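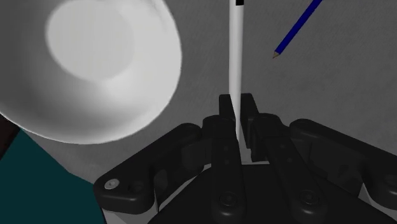

I teach evening classes for grown-ups going back to work, and for years I looked for one decent workbook I could hand to somebody who hadn't filled out a job application since their kids were born. I finally gave up and wrote it myself, and it's called the Skirnham Back-to-Work Workbook! It starts easy. Before you touch a résumé, you get a blue pencil like the one up there, or any pencil really (I'm not fussy), and you write down every job you've ever had, paid or unpaid, in whatever order they come to you. Babysitting counts. So does running your uncle's fruit stand for a summer. Pencil matters at this stage, you'll be rubbing things out a lot.

The book has 15 units, and each one takes an evening if you do it alone or a bit longer in a group, with all the talking. The early units are about what you can already do. After that come résumés, cover letters, phone calls, the dreaded online forms, and then four whole units on interviews, which is where most of my students get the wobbles. I've put the practice questions on facing pages so you and a partner can sit across a table and share one copy.

It runs to 245 pages, spiral bound, so it lies flat. The first printing was glued and I got complaints (fair ones!). The paper is thick enough that ink doesn't show through, and the margins are wide, for people like me who write all over everything. The tear-out pages are at the back: blank application forms, a weekly job search log and a page for keeping track of who you've called and what they told you.

Adoración Moya, who teaches the daytime group at Jaramillo, went over the money unit with me line by line and made me redo the part on comparing hourly pay with a salary. It's much better now. Noboru Kawaguchi drew the little maps and charts.

One copy is $29. If you order 11 or more for a class, I throw in the teacher's notes, which are short and mostly tell you which units you can swap around. (Unit 6 can go anywhere. Unit 9 really does need to come after Unit 8, please trust me on that one.)

I don't have a digital version yet. I've been asked plenty, and I'm working on it, but the forms look terrible on a phone and I want to fix that first. There's no answer key either, as nearly all the answers are about you.

To order, send me a note with your mailing address and how many you'd like. I pack them in the evenings after class, so give me a few days to get back to you.

Last updated: March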